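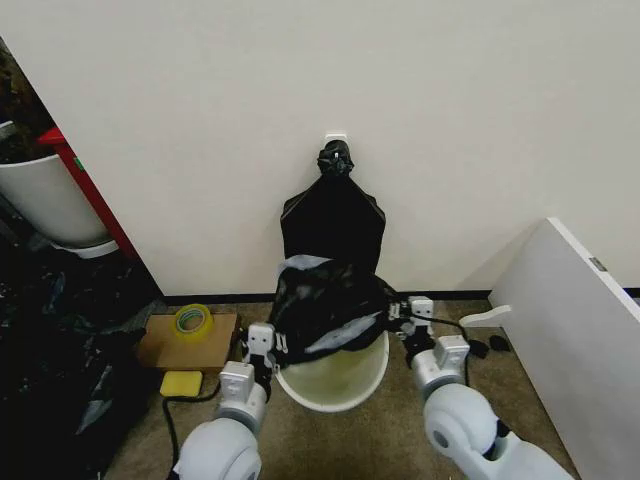 2 min read · Section 3 of the Plerkow cell report

3. Setup and upkeep of the bag-handling cell

3.1 Layout

Figure 3 shows the cell during a bin-lining trial. The two-arm robot holds a black bag over the open round bin, with one gripper on each side of the bag. A second bag hangs from a hook on the wall behind the bin. The cell stands on ordinary office carpet at the Fornau site, and we chose not to build a raised floor for it. Carpet keeps a light plastic bin from sliding when the bag is pushed down inside the rim, but it also sheds fiber, and this affects the grippers as described in 3.3.

The bin position is set by hand at the start of each session. The operator places the bin, runs both arms to the taught rim points at low speed, and moves the bin until the fingertips meet the rim on both sides. We tried marking the carpet with tape, but the marks lifted within a week and were dropped.

3.2 Cables

Early in the project the cable on the right arm was tied too tightly at the wrist. Turning the wrist to open the bag pulled on the connector, and the gripper lost its signal partway through a run. The cable is now left with a slack loop long enough for the full turn of the wrist. Before each session the operator moves both arms through their whole range with no bag in the grippers and watches the loops. Any cable on the floor has to stay clear of the arms and the base — a snagged cable was the reason for our longest stop, in August.

3.3 Gripper care

Thin plastic film is hard on fingertip pads. The film is slick, so the pads must be clean, and it carries a static charge that draws carpet fiber onto them. We wipe the pads with a damp cloth after every session and let them dry before power-up. Pads are replaced in pairs after 2,000 grasps, or sooner if a bag slips twice in one session. The screws on each gripper are checked for tightness every 1,000 grasps. A pad change takes about 20 minutes, most of it spent repeating the rim check from 3.1.

Closing force is kept at the lowest setting that holds a bag through a full lift. Higher settings wore the pads faster and tore the film at the pinch point.

3.4 Service log

Amnuay Nuchit kept the service log for the whole study. Each entry gives the grasp count, the part touched, and whether the arms had to be taught again. The log was moved to the Zindero database on Friday, March 29, 2024, and the paper sheets are stored at Ebihara. Stops caused by a crumpled bag that would not open are left out of the log and are treated as task failures in Section 4.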